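Topic: Is Motik worth it for splitting bills in a shared house?

skotmont_sal
Four of us in a rented place and I'm sick of being the one who chases everybody for the gas money. My brother swears by Motik but I see they want 60 quid a year now for the full version?? Anyone using it?

bramblejam
We used it until July. It's fine, but the free one only lets you put in 5 bills a month and we hit that before the first weekly shop. We went back to a sheet of paper on the fridge and I don't miss it. 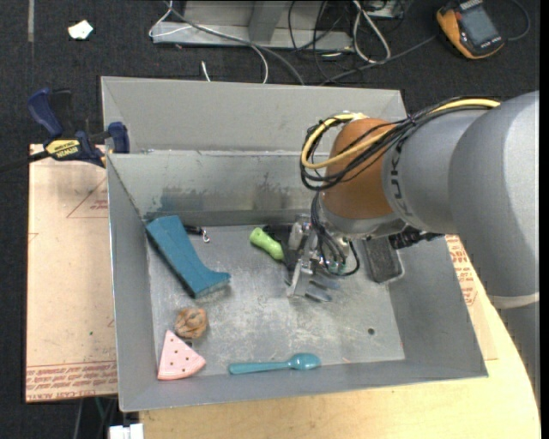

The thing I'd watch is the reminders. Mine went off at 6am on a Tuesday telling me I owed £2.40 for bin bags – and you can't set quiet hours unless you pay.

floradard
Disagree about the paper, sorry! Ours got "lost" every time the electric came in. We put over 1,000 quid through Motik last winter and had one argument, about oat milk.

skotmont_sal
Ha, ours would be about cheese. Does it cope if somebody's away for a fortnight?

floradard
Yes, you tick them off for those dates. Takes a minute.

bramblejam
It does for food. It didn't for our broadband, it still split it four ways and I had to do it by hand.

atallah
Joint account for bills, standing order on payday, done. Can't see why you'd pay for an app to do sums.

skotmont_sal
Not opening a joint account with a man who won't buy loo roll. Might try the free month.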